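Preltholm to open homewares centre in Leiva this March

Preltholm will open a homewares repair and resale centre in Leiva in March, giving residents a place to drop off kitchen and dining goods they no longer need.

The centre will take over the former Skirnanow warehouse, next to the Altivar bus interchange. It will employ 11 people, 4 of them apprentices, and will be open from 9 am to 5 pm.

Cookware, cutlery, utensil stands, small tables and chairs will be accepted at no charge. Items will be checked, cleaned and repaired where needed, then sold at the front counter. Electrical goods, mattresses and damaged glass can't be taken - these should still go to the council transfer station.

In a trial last winter, Preltholm collected 255 boxes of household goods from Leiva and nearby towns. It expects to handle 80 boxes a month once the centre is running. 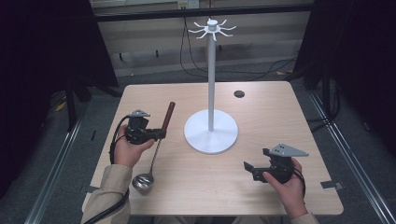 A white utensil stand with curved hooks on a light wooden table.

Parking is at the rear of the building, with a loading bay for trailers. Large drop-offs should be booked ahead through the Preltholm website. Colour maps of the site will be available at the Leiva library from February.

Media enquiries: Preltholm communications office, Leiva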